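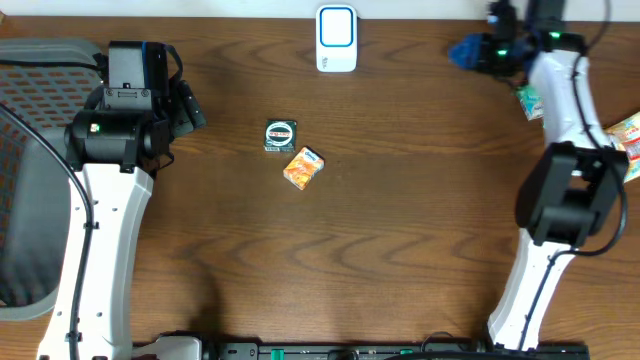 Household snacking is harder to record than household meals. Meals have a start and an end, most people can say who was present, and the food is usually prepared in one room. Snacks are eaten in passing, often by one person, and are often left out of a food diary filled in at night. Earlier work in Vustilby (Kjærgaard and Haworth) suggested that where packaged food is kept matters as much as how much of it is bought. In that work the storage place was coded by furniture type, and the largest single class was the open tabletop, usually a wooden one with a strong wavy grain or a plain finish, set against a wall. We kept the same class in the present study and added a second code for the container, if any, in which the food was kept.

## 3. Setting and method

### 3.1 Households

We recruited 247 households in Dirnport, a harbor town with one large supermarket and a number of corner shops. Recruitment was by letter, followed by a visit in the early evening. Households were eligible if at least two people lived there full time and if no one in the home was on a medically supervised diet. Letters went out to 2000 addresses taken from the town register. Replies were slow in August, when many families were away, and a second letter was sent to addresses that had not answered.

Each household was given a paper diary and a short interview. The interview covered shopping habits, the usual place for keeping packaged snacks, and who was allowed to take them without asking. The last item was added after the pilot in Jeslow, where parents gave very different answers from their children.

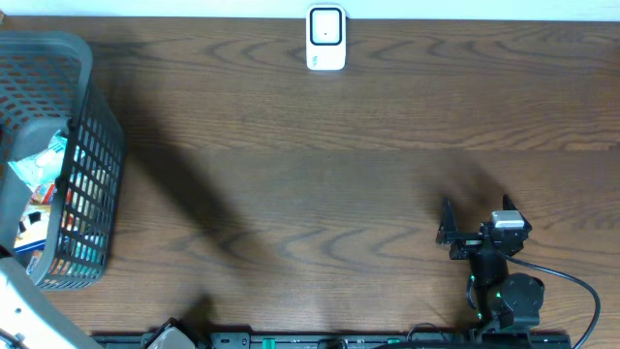
### 3.2 Diary

The diary had one page per day. Participants wrote down the item, the time, the room, and whether anyone else was eating. We did not ask for weights. In the pilot, asking for weights led people to skip entries, and the loss of entries was a bigger problem than the loss of precision. Portion size was instead estimated from the package size and a four-step scale running from "a few bites" to "all of it."

Diaries were collected in person. Where handwriting could not be read, the interviewer asked the participant to read the entry aloud and wrote it in again. Entries that neither could read were dropped. Children under ten kept their diaries with an adult, and these were marked so that they could be analyzed separately.

### 3.3 Coding of storage

Storage was coded on two scales. The first was reach: whether the food could be taken by a seated person, a standing person, or only with a step or stool. The second was visibility: whether the packages could be seen from the doorway of the room, only from close by, or not at all without opening something. A closed cupboard scored lowest on visibility even when it was at hand height.

Containers with openings in the sides gave some trouble. Jade Haworth coded the first 40 homes and treated any such container as closed if it was deeper than the food in it. Ingvar Kjærgaard coded the same homes and treated it as open if any wrapper could be seen through the side. After discussion we used the second rule for all homes and recoded the earlier ones. The change moved a small group of households from the middle to the highest visibility class and did not affect the reach scale.
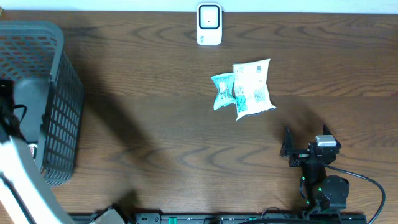

Food left loose was coded by the surface it was on. If the same household kept snacks in more than one place, we coded the place named first in the interview and noted the others. Most of the homes with two places had a main store in the kitchen and a smaller one near the television. We considered averaging the two scores but found the result hard to interpret, and the analysis in Section 4 uses the main store only.

### 3.4 Price and purchase data

Purchases were taken from till receipts saved by the household in an envelope. We entered the first 300 receipts twice, by different people, to check for errors in the entry of package size. Disagreements were mainly over multipacks, which the supermarket prints as one line and the corner shops print as several. We followed the Frandsen procedure and split every multipack into single packages before analysis.

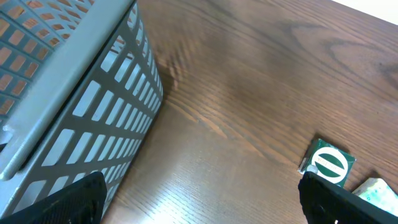 **Figure 1.** Gray plastic basket with rectangular openings in the walls. Containers of this type were coded under the second rule in Section 3.3.

Receipts could not be matched to single diary entries, as packages were often shared or kept for a later week. We therefore compare totals by household over the whole diary period. Households that returned a diary but no receipts are kept in the storage analysis and left out of the price analysis.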